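The Ferry Clerk's Letters

Venla Aaltonen had been writing other people's letters for so long that she had quite fallen out of the way of writing her own.

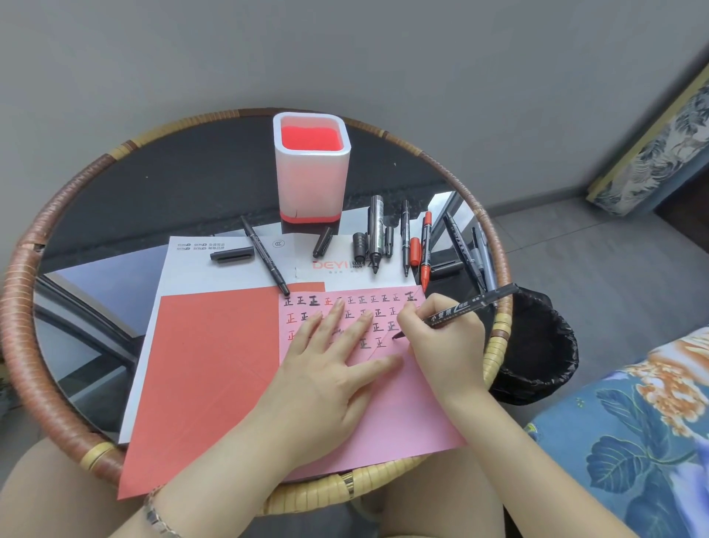
It had begun in the ferry office at Brendisia, the summer she was nineteen, when an old man came to the window and asked whether she would mind putting down a few words to his daughter, as his hands were bad. She did mind, a little – there was a queue, and the two o'clock boat was already hooting – but she put them down all the same, and he read them over with his lips moving and gave her a bag of plums. After that they came in ones and twos, the people with bad hands or bad eyes or bad spelling, and then the people who could write perfectly well but couldn't think how to start. She charged them the price of the stamp. Her manager said it was a disgrace and then, one wet evening in May, asked if she could help him with something to his brother in Jurard.

She never kept copies, but she did keep a tally, in the back of an old tide table, and on the morning this story is about the tally stood at 979. She had been retired for years by then and they came to her house instead, up the steep lane with the loose railing, and sat in her kitchen and had coffee whether they wanted it or not.

The one who came that morning was Ronaldo Cabanatuan, who had cooked on the ferry for most of his working life and had lately had his knee done. He got himself into the chair by the stove with a good deal of sighing and put his stick across his lap.

"I want to write to Tan," he said.

Now Tan was the other side of the water, and small, and Venla knew the names of nearly everyone in it. She waited.

"Well, to a person in Tan," said Ronaldo.

"I didn't suppose it was to the harbour."

He drank some of his coffee and looked at the cat. He said that it was a letter to somebody he had been meaning to speak to for a long while, and that he had carried 3,000 dinners past this person if he had carried one, and every time he had said "mind, the plate's hot" and gone back to the galley. He had no complaint about that. It had been a good thing to say, the plates had been hot. But with the knee, and all that lying about looking at the ceiling, he had started to think he might have said something else as well.

Venla fetched her pen and moved the bread out of the way. She asked him what sort of thing, and he said he didn't know, that was why he'd walked up the hill. So she did what she always did, and asked him to tell her about the person as though she had never met them.

He talked for the better part of an hour. He told her about a woman who used to take the last boat home in winter with her shoes off and her feet against the heating pipe, and who ate her potatoes first and saved the fish. She had once got the whole saloon singing when the engine stopped off Skornudum and they had to sit there in the fog until morning, and she had known all the verses, even the rude ones, and had looked so pleased with herself. She had gone to live at her sister's in Tan when the sister was ill, and had stayed on there afterwards. He had heard she kept bees.

Venla's pen had slowed down by this time. She knew the woman, of course, she had sung the rude verses herself that night, with a blanket round her. What she hadn't known was that anyone had been watching from the galley door.

"You'd better have it back in your own words," she said, and turned the page round and pushed it over to him. "I've only written down what you said."

He read it slowly. It went over the page and a little way down the other side, and there was hardly anything in it but potatoes and fog.

"It doesn't ask her anything," he said.

"Do you want it to?"

He thought about it while the cat got up and went round him and lay down again on his good foot. Then he took the pen from her and wrote at the bottom, in his big square galley hand, that he would be on the 2 o'clock boat next week if the knee allowed, and that she needn't bother to meet it, and underneath that he put that he would look out for her anyway.

She found him an envelope. He wanted to pay more than the stamp and she wouldn't have it, and they argued as far as the gate, and then she stood and watched him go down the lane, one hand on the railing, stopping at each bend to pat his coat where the letter was.

When he was out of sight she went in and opened the tide table to put down the stroke, and then sat with it for some time. There was a cousin she had not written to since the funeral. She cut herself some bread, and turned over a clean sheet, and wrote "Dear" – and then had to get up and see to the stove.

More stories
The Lamp at Skornudum
700 Steps to the Chapel
My Aunt's Second Piano
A Room in Jurard
What the Plum Tree Did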